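Across the Table: Cards, Tickets and Other Small Rectangles
Speaker notes, Nidia Castaño
Jesomstead front desk meetup, October 15, 2021
Running time: 16 minutes, or less if the lunch smells good

Opening
Wait for the chairs to stop. Say hello. Say who I am, slowly, as the program has me down as Nadia.

I have worked behind tables for most of my adult life. Coat check, library, a seed swap, the registration desk at a conference on drainage. In every one of those jobs the main skill was giving a small piece of card to a stranger, and no employer ever trained me for it. They trained me on the fire doors.

At Novudden we gave out 896 coat tickets over one January. I know the number because the tickets came on numbered rolls. I don't know how many coats we had, and would prefer not to be asked in front of Vaughan.

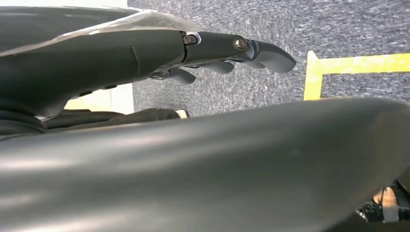 A handover has two people in it and both of them think they're in charge. The giver wants to let go. The taker wants to be sure it's really for them. So there is a small wait in the middle where both of you have hold of the thing, and you look at each other, and one of you says "sorry."

(Pause. Usually a laugh. If there isn't one, keep walking.)

The case against the flat card
Put a thin card flat on a smooth table and ask someone to pick it up. They'll scrape at it with a fingernail. They'll slide it to the edge and pinch it there. If they're wearing gloves they'll give up and look at you as though you glued it.

I've seen Alcides Chambi, a man who can fold a fitted sheet, chase a loyalty card the whole length of a counter.

So hold it out. Pinch one end, leave the rest of the card free, and get your arm over the table so the other person doesn't have to lean. This sounds like advice for a toddler. Go and watch a ticket desk for an hour and then come back and tell me it's obvious.

Volunteer bit: call someone up. Use the Cuadros cards from my left pocket. The ones in the right pocket are my own business cards and I'd like to keep some.

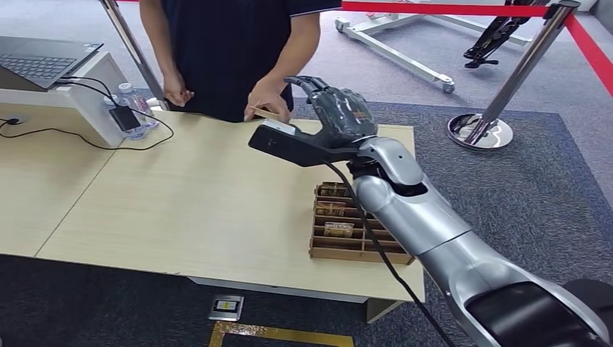
Then there's the question of when to let go. Too early and it's on the floor. Too late and you're in a tug of war over a cloakroom ticket, which I have lost. What I do is wait for the pull. It's a very small pull. You'll feel it in your thumb before you see anything.

Wilson Taipe disagrees and lets go on eye contact. Wilson also spends a lot of time under the table.

Table depth
Skip this if we're running late. Wide tables look official and are terrible. If you can't reach the front edge without bending, you'll start sliding cards across, and then we're back to the fingernails. Édgar Rengifo ordered the tables at Drasisine and he is in the room, so be kind – or at least look at the other side of the room while saying it.

Stiffness
Pass around the samples, all 40. Soft card droops when you hold it by one end. Stiff card doesn't, and costs more, and somebody in purchasing will want to talk to you. Tell them the soft ones get folded into tiny squares and come back unreadable. Bring one along. I keep a jar.

Get the samples back. Last time I came home with 31.

Questions
Someone will ask about doing it all on phones. Say yes, lovely, and ask for the next question.

Water is on the lectern. Lunch is through the doors on the left, and you need your meal card, so please line up and have it out.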